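We use cookies to remember your settings and keep you logged in. Accept | Manage preferences

Trollau Home Support – Tickets – Dining & Kitchen

Subject: Virholm dining table, wobble plus sticky print on the top
Opened by: Lizeth Ccori
Status: Waiting on customer
Last updated: October

Hi there! I'm writing again because the first form timed out on me and I lost the whole thing, so forgive me if you've got half of it already. I have the white Virholm table, the long one, bought through the Skusville store, and two things are going on with it. The first is that it rocks. The second is that the top feels tacky near the lettering, right where everybody puts their elbows, and I can't get rid of it.

The wobble first. It's the leg nearest the window. If I lean on that corner the whole table tips a hair and comes back with a little click, and it's enough to slop a full glass. I've already taken the leg off and put it back on (twice!), swapped the bolts around between two legs, and turned the table end to end in case it was the floor. The click moved with the leg, so I'm pretty sure it isn't the floor. The foot on that leg has a screw-in pad, and I can turn it down maybe four times before it just spins and spins. The other three all tighten up and stop.

Reply from Support, 9:40 a.m.
Hi Lizeth, thanks for the detail. A pad that spins usually means the threaded insert has pulled loose inside the leg. Could you unscrew it fully and tell us if the metal sleeve comes out with it? For the surface, please let us know what cleaner you've been using and if the area is normally covered.

Reply from Lizeth, 2:15 p.m.
OK, pad is out, and yes – the sleeve came right out with it, with some crumbly stuff around the edge. So I guess that's my answer. I pushed it back in so the table can stand up, but I'm not leaning on that side until I hear from you. Do you send just the sleeve or do I need a whole leg? I'd rather have the leg if it's all the same to you, I don't trust my gluing.

Cleaner: I started with warm water and dish soap, then the Huanca spray that your care sheet suggests, then just a wet microfiber cloth for two days in case I was making it worse with all the product. The soap helped for an evening. The spray made it look lovely and feel exactly as sticky as before. 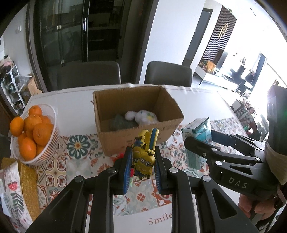
As for covering it, I do keep a cloth on the table, but it only goes over part of the top and it slides around a lot. Some days it's bunched up toward the chairs and some days it's down at my end. You can see how much of the white gets left bare, with the word "Smile" out in the open next to the tile-print cloth. That bare part is where I get the tackiness. I lifted the cloth this morning and ran my hand underneath, and it's smooth as anything under there, so I don't think it's the cloth leaving something behind.

One more thing I tried after lunch. I put a strip of painter's tape across the tacky part, pressed it down, and pulled it off. No color on the tape that I can see. I also checked after the heat had been on all morning and it did seem worse, but that could be me by now.

Let me know about the leg, and if there's something stronger I can use on the top without wrecking the print. I'm home most afternoons if it's easier to call!

Was this ticket helpful to you? 2 comments – 9 shares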